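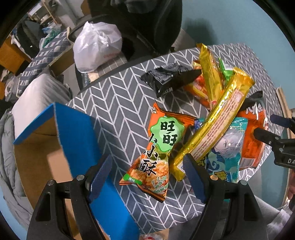
Drop by anytime, and mean it

By Bogumił Kaczorowski
July
Last updated: July, 9:28 a.m.

Search this site Enter keywords Go

I want to make a case for the unannounced visit. I mean the real thing, where a person you know rings your bell on an ordinary evening with no text beforehand, and you let them in, and they stay for an hour or two, and then they go home.

When I was growing up this happened all the time. We lived at 3040 Patier Street, on the second floor, and the bell was so loud you could hear it from the sidewalk. My mother kept a tin on top of the refrigerator that we were forbidden to open, and it was there entirely for whoever might come. Crackers, wafers, hard candy for children and a softer kind for my great-uncle's teeth. When the bell rang, one of us ran down and the other cleared the chair with the laundry on it. We got very good at it!

I didn't think of this as a custom. It was just how evenings went. Somebody's car wouldn't start, so they walked over to use our phone and were still in the kitchen at ten. A cousin came to return a pan and got talked into a card game. I learned most of what I know about my own family from underneath that kitchen table, listening to people who had only stopped in for a minute.

Now I am 9 years into living in the Sterker building, which I love, and for the first several of those years the only people who rang my bell were delivering something. I have wonderful friends in this city. Four of them live close enough that I could walk over in my slippers. And we were scheduling each other like dentists. We would trade messages for a week and a half to set up a dinner, someone would get a cold, and we'd be looking at the month after next.

What planning does to a visit

A planned dinner is a lovely thing and I hope to be invited to many more of them. But a planned dinner has a weight to it. The host cleans. The guest brings a bottle. Everyone has been looking forward to it, so everyone has to be in good form, and you save up your news and deliver it in order. Jobs, parents, the trip, the knee. By the end you are completely caught up and you still haven't wasted any time together, and I've come to believe that wasting time together is most of what friendship is made of.

A person who drops by has no news ready. They've sat down in your second-best chair and they are looking at whatever is lying around. Maybe they pick up the book you left open and read a paragraph out loud in a silly voice. Maybe you go on folding towels. The talk wanders off to places it would never go over a proper meal, and sometimes there isn't any talk, just two people half listening to a ball game coming through the wall from next door. I find this so restful I can hardly describe it.

There's also the matter of trouble. People in trouble are bad at scheduling. If you are having a miserable month, you are not going to send around a message offering three possible evenings on which to be seen having it. But you might walk past a friend's building with a light on upstairs and ring the bell, if you knew for certain that ringing the bell was allowed. I've been on both ends of that, and both times I was glad the door opened.

The objections, which are good ones

I've been pushing this idea on anyone who will sit still, so I have heard every argument against it.

The first is that it's rude. My friend might be in the bath, or in the middle of a fight, or finally, blessedly alone for the first time since breakfast. All true. That's why the old system came with a rule that I think we've lost track of: the person at the door can be turned away, and it costs nothing. "Not tonight, I'm wiped out" used to be a perfectly normal thing to say through a half-open door. You said it, the visitor said "Sure, another time," and went on to the next house. If we want the visit back we need that sentence back with it. I practice it. I have had it said to me many times and I've survived every one.

The second is that the place is a mess. To this I can only say that your friends already know. I promise you they do. The mess is part of the pleasure – I feel closer to someone once I've moved their mail to sit down.

The third is the serious one. Plenty of people live alone and don't like a bell they aren't expecting, and they have their reasons. I'd never argue anyone out of that. An open door has to be offered by the person who owns it, out loud and in advance. What I'm asking is that more of us who would enjoy it go ahead and offer.

And the fourth is that nobody lives near anybody anymore. For some readers that's simply the case and I'm sorry about it. But I notice that many people who say it have never checked. I had a coworker at Mahama, back when I worked in their shipping office, and we ate lunch side by side for years before we found out we used the same laundromat. She lived 28 doors from me! We could have been borrowing each other's ladders that whole time.

Feeding people without a fuss

The practical side is easy, and I get a little carried away on this subject, so bear with me.

You don't cook. The moment you cook, it turns into a dinner, and your visitor starts to feel they've put you out. What you need is a cupboard with things in it that keep: rice crackers, peanuts, the plain cookies, tea, something fizzy. I buy a lot of mine at Inari, the little grocery by the bus stop, where half the fun is coming home with a bag of something I've never tried. Put it all on the table still in the packages. Don't get out the bowls. A heap of snacks in their wrappers tells people to help themselves and that you didn't go to any trouble, and everybody relaxes. I have watched grown adults who would refuse a slice of cake three times in a row eat an entire bag of crackers because they opened it themselves.

Have a chair that is always clear. One is plenty. Mine is by the window and I've trained myself never to put a coat on it.

And say the words properly. "You should come by sometime" means nothing and we all know it. What worked for me was being almost embarrassingly specific. I told my 4 slipper-distance friends that if my kitchen light is on after supper, I'm home and the bell is fair game, and if it's off, I'm done for the day. The light does the awkward part for me. Two of them thought I was joking. One came that same week, to test it I think, and ended up staying to help me look for the end of a roll of tape.

Then you have to go and do it yourself, and this is harder. I stood on a friend's front step last winter with my finger an inch from the button, feeling like a burglar. I'm a middle-aged man with a bag of oranges, I thought, what is the worst that can happen? I rang. She was on the phone with the gas company and waved me in without a word, and I sat in her kitchen peeling oranges for both of us while she argued about a meter. It was one of the best evenings I had all year.

So pick one friend, somebody close enough to walk to, and tell them about your light. If you live anywhere near the Sterker, mine is the kitchen on the corner, third floor, and it will be on tonight until ten.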